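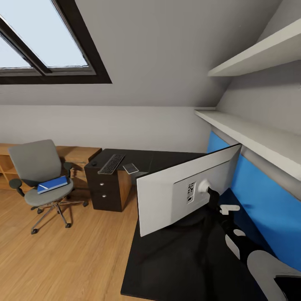

The robotics club at Plunley meets on Tuesday after classes, and most of what it does happens on screens. Its 12 members are building practice rooms in simulation, then writing the code that lets a robot work in them.

Zofia Zalewska started the project in November. The first room was a kitchen. The second was the attic office, with a skylight, a black desk and a gray chair.

"I wanted a room with slanted walls," Zalewska said. "We'd been testing in boxes. Four walls, flat ceiling, everything square. The arm planner got lazy and so did we."

The task in the attic office is to pick up the blue notebook from the chair and put it on the desk. Fares Hijazi, who writes most of the motion code, said the desk has been harder than the chair.

"The monitor is right there in front of you," he said. "You come over the desk with the arm and you have to stay under it or go way around. My first version went around. It took forever and it hit the shelf."

Hijazi has logged 822 runs so far. He keeps the failed ones in their own folder and goes through 20 of them at each meeting with Yuk-lan Tsao, who joined the club this year and had not written code before.

"I mostly look for the pen," Tsao said. "There's a pen on top of the notebook. If it rolls off, we mark the run as a fail, even if the notebook gets there."

That rule was argued over for two meetings. Hijazi was against it. Tsao and Zalewska were for it, and it stayed.

The club will take the room to a student meet in Ellby, where each team has 3 tries on a layout the judges have changed. Zalewska expects them to move the chair.

"They could turn it, too, and then an armrest is in the way," she said. "We haven't tested that enough."

Asked what comes after Ellby, Hijazi said he would like to build a stairwell. Zalewska said they have to finish the drawers first - the knobs are in the model, but the code to pull them isn't written.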